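Pacing Consistency in 200 m Freestyle Heats at the Casosby Short Course Meet
Joon-young Hyun and Si-woo Koo

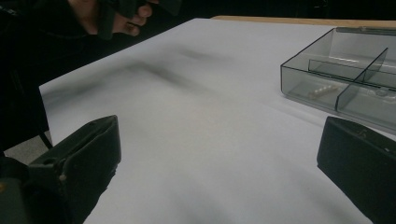 The aim of this project was to find out whether swimmers who keep an even pace in the heats are more likely to reach the final. Split times were taken from the published results of the November meet at the Dullitz pool. Each 200 m swim gives four 50 m splits. After disqualified swims and swims with a missing split were removed, 406 splits were left out of the original set.

Method
The first split was treated separately, as it includes the dive start. For the other three, we calculated the range between the fastest and slowest split and divided it by their mean. Swims with fewer than three usable splits after the start were dropped. Final entries were then matched to heat swims by name and club.

Results
Finalists had a smaller spread than non-finalists in both the men's and women's events. The difference was clearer for the women. In the men's heats, several Misby swimmers went out fast, slowed on the third 50 and still qualified.

Limitations
Heat times do not always show full effort, and stronger swimmers may ease off near the wall. Hand-timed lanes were not marked in the results file. Si-woo checked 44 splits against the printed sheets and corrected two typing errors.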